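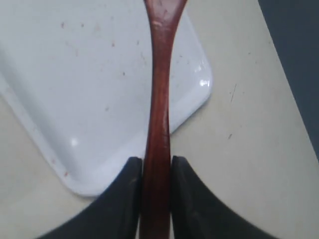

The Casard Kitchen Handling Project is a two-semester student robotics project at Casard Technical College. Its members teach a robot arm with a two-finger gripper to pick up, move and set down ordinary kitchen utensils and dishes. The project is part of the college's course in applied automation and is open to students in their second year and above. It is commonly called "Kitchen Handling" or, in older course catalogs, "Bench Project B."

History

The project began as an optional lab exercise in which students moved wooden blocks between marked squares. Blocks were judged too easy to grip, and the course staff replaced them with household items. Wooden spoons and spatulas were used from the start because their handles are rounded and vary in width along their length. Trays, bowls and cups were added later.

In its early form the exercise relied on fixed positions typed in by hand. A utensil had to be placed on a taped outline before each run, and the arm failed if it was moved even slightly. The present form, in which the arm is guided by camera images and by recorded demonstrations, was introduced together with the software package Ekance. Ekance was written by a group of former students and is maintained by the college's robotics club.

Organization

Students work in teams at a shared bench. The course runs from October until the final demonstration, which is held on 3rd June. Each team keeps a written log of its sessions, and the log counts toward the grade along with the demonstration and a short report.

Teams divide the work as they like, but every member must take a turn operating the arm by hand and must write part of the code. Students who have not passed the bench safety test may record notes and label data but may not operate the arm. The test is given at the start of each semester and can be taken again after one week.

Equipment

The arm has a gripper with two black fingers that close toward each other. A small camera is mounted near the gripper and gives a close view of the fingers and whatever lies between them. Work is done on a light-colored tabletop. Items are chosen from a shared box of utensils and dishes, most of them donated or bought secondhand.

Finger tips are treated as a consumable part. They pick up scuffs and dust, and teams are expected to wipe them before a session and report any chips or looseness. Spare fingers are made in the college workshop.

Method

A typical session starts with an alignment check. The gripper is moved over a clear part of the table and the fingers are brought together so that the team can compare the two tips.
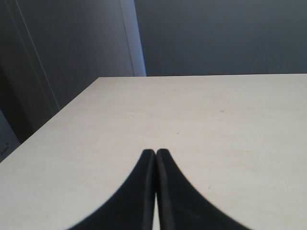 If one tip sits higher than the other, the fingers are removed and mounted again. Readings from the gripper are then set to zero and the team goes on to recording.

During recording, one student guides the arm through a task while the camera images and joint positions are saved. A single run of a task is called an episode. The course requires at least 800 usable episodes from each team by the end of the first semester. Episodes in which the utensil is dropped are kept in a separate folder and may be used for training a drop detector, which is an optional assignment.

The standard tasks are:

Lift: pick up a utensil by the handle and hold it above the table for 10 seconds.
Transfer: move a utensil onto a tray without touching the rim.
Turn: pick up a utensil and set it down facing the other way.
Sort: place spoons and spatulas in separate places.

In the second semester the recorded episodes are used to train a control program, and the arm is run without a student guiding it. Teams may change their program as often as they wish before the demonstration, but the version used on the day must be handed in beforehand.

Competition

The two highest-scoring teams may enter the Cao Cup, a meeting of college teams held at the Ondside exhibition hall. The rules are close to those of the course, except that the utensils are supplied by the organizers and are not shown to the teams in advance. In the most recent event Casard's first team scored 314 points and its second team did not complete the Sort task.

Data

Episodes from past years are stored in a shared archive, which contained 1558 episodes at the last published listing. Each entry gives the task, the item used and the version of Ekance in use. Entries from before the change to camera guidance are not included. Current students can use the archive for training, but archived episodes do not count toward their own required number.

See also

Cao Cup
Ekance (software)
Casard Technical College Robotics Club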